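Brasum Household Handling, progress report to the Tahiri fund
Period ending December
Prepared by Rachid Shawky

Work this period was confined to bedroom tidying. The set now holds 1308 demonstrations made with the hand-held gripper, against 300 at the last report.

Folded items on a clear bed are picked up reliably by the Nevovell policy. Cloth lying partly under other cloth is not — in 40 trials it took hold of the wrong layer more often than the right one. We do not consider the chore ready for unattended use. The next period goes to layered fabric.

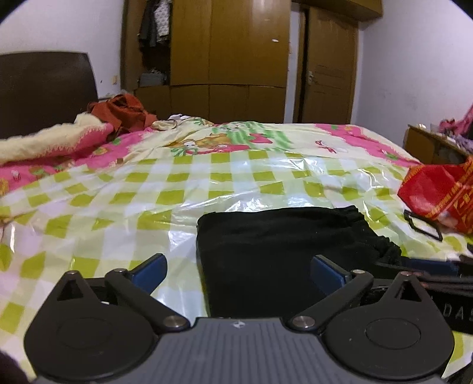
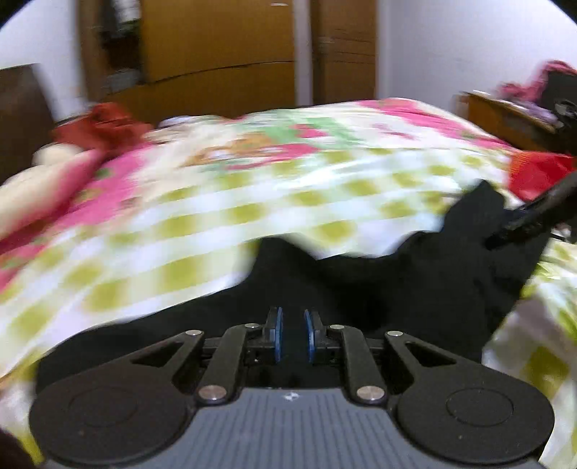 Figure 2. Gripper at the bed with black cloth: folded, between the fingertips (first); partially covered by the bedsheet (second).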